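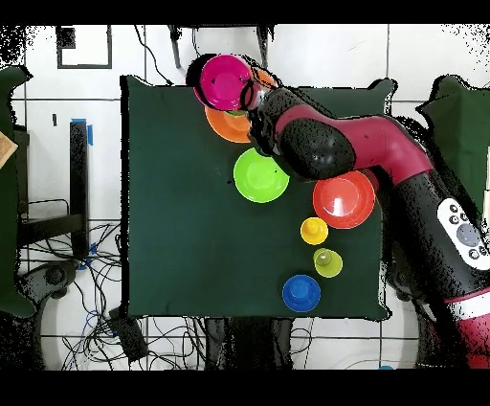 Stavros Manolakis told me early on that if a plate can't be picked up, passed along and stacked again by the person eating off it, it has no business on a shared table. I wrote that on the kitchen wall at Lukness and it's still there, a bit greasy now.

So, hello! I'm the one who answers the emails at Lukness. We lend out colorful tableware for birthday parties, school lunches, block parties and the odd wedding where the couple can't stand white china (we love those). Plates, cups, bowls, cloths to go under them. You pick the colors, we pack the boxes, and you bring it all back when the party's over.

We started in July with 50 plates and one shelf in my hallway. Now we have a proper room on Savchuk Lane with a tiled floor, and roughly 200 plates in more colors than I ever planned on. Pink goes first, every single time. Orange and lime green come next, and I have a soft spot for a blue cup on a dark green cloth, so don't be surprised if I try to talk you into one!

Our sets have names, mostly because it makes the boxes easier to find. Lirkik is the small one, good for a family birthday. Gurkine is the big one and seats 60, with a cup for every plate. If you want to mix the two, just say so. We do it all the time.

A few things people ask. You don't need to match anything. Scrape the plates before you box them, please, but leave the real washing to us. If a cup goes missing, tell me and we'll sort it out (I've found them in sandboxes).

Come by and try your colors together on our table before you book. Bring the kids, they're usually quicker at choosing than the grown-ups are.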